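Giving up on the to-do app

June 5, 2022

So I've finally deleted Destine from my phone. I'd been using it for 2 years and when I went to close the account it told me, quite cheerfully, that I had 824 unfinished tasks. Eight hundred and twenty-four! One of them was "buy stamps". I have bought stamps several times since then, I just never told the app.

I think it all went wrong with the reminders. At first they were lovely, a little ping at nine in the morning telling me to ring the dentist. Then I started putting everything in there (books I might read, a soup my sister mentioned, the name of that campsite near Vulcombe) and the pings came so often that I swiped them away without looking. I missed the car tax that way, and I'm still cross about it.

My friend Banafsheh Akbari has kept a paper list for as long as I've known her. She writes it the night before, never more than one page, and anything left over at bedtime either gets copied out again or crossed off for good. She says the copying out is the whole point, as by the third night you're so sick of writing "sort out the loft" that you go up and do it or admit you never will.
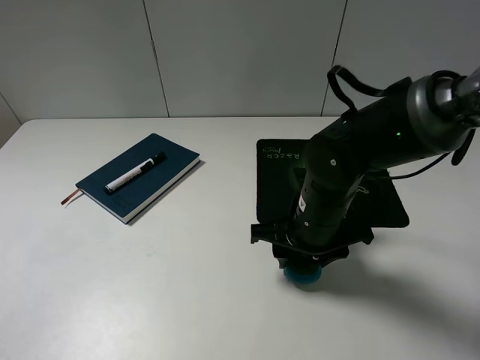
I've been at it for three weeks now and I do like it, mostly. Shopping is the weak spot. I've gone to the supermarket without the list twice, and once I came home with two lots of butter and no bin bags. I've also had to get used to my own handwriting again, which is dreadful – there's an entry from last week that says either "ring Mum" or "big ham" and I still don't know.

The loft has been copied out nine times so far. I'm told that's quite normal for lofts. We've got people staying in July and they'll need the camp bed that's up there somewhere, so it'll have to be done by then, and I've written that down as well.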